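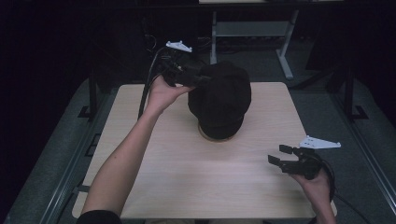
Photo 1: the cap on the table, sitting on its round tan thing

Ticket 2133
Opened by: Paraschiva Bratu
Product: Wodetti newsboy cap, black
Status: Open

Hello Stillberg team, me again! I'm the one who rang on Thursday about the cap being too tight, and the chap on the phone (very patient, thank you) asked me to put it all in writing with photos, so here goes.

I bought it as a present for my brother, who has been moaning about his old Jeller cap for years. It's lovely, it really is, but after 20 minutes of wearing it he gets a red line right across his forehead. I tried it on myself and my head is a fair bit smaller than his, and I could still feel it pinching at the front, just above the brim. The sides are fine. The back is fine. So I don't think it's the wrong size, I think it's something to do with the inside band.

What I've tried so far:

Wearing it round the house for a couple of evenings. No change.

Steam from the kettle, then left on an upturned mixing bowl overnight. A tiny bit looser in the morning, then tight again by teatime.

Feeling along the inside band with my thumb. There's a lump in the stitching at the front, a bit left of the middle, like the thread has been doubled up. I haven't unpicked anything – I didn't want to mess up the return.
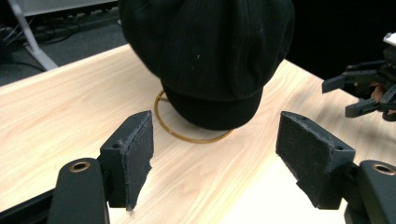
Photo 2: closer up, with the brim at the front

I know you can't see the lump from the outside, sorry, black stitching on black cloth is hopeless to photograph. You can at least see that the crown is nice and puffy and hasn't been squashed. The couple of pale specks on top are only lint, so please don't log those as a fault.

Update, Saturday, June 16, 2018

Thanks for the quick reply. To answer your 2 questions:

No, it hasn't been washed. The label says 100% wool and I wouldn't dare.

Yes, I've still got the receipt. It came from the Gallagher shop, not the website, so I don't have an order number to give you. Can I take it back there, or does it have to go in the post?

I'd much prefer a swap to a refund if you've got another black one in the same size. His birthday do isn't until July, so a week or two's wait is no bother at all.

Paraschiva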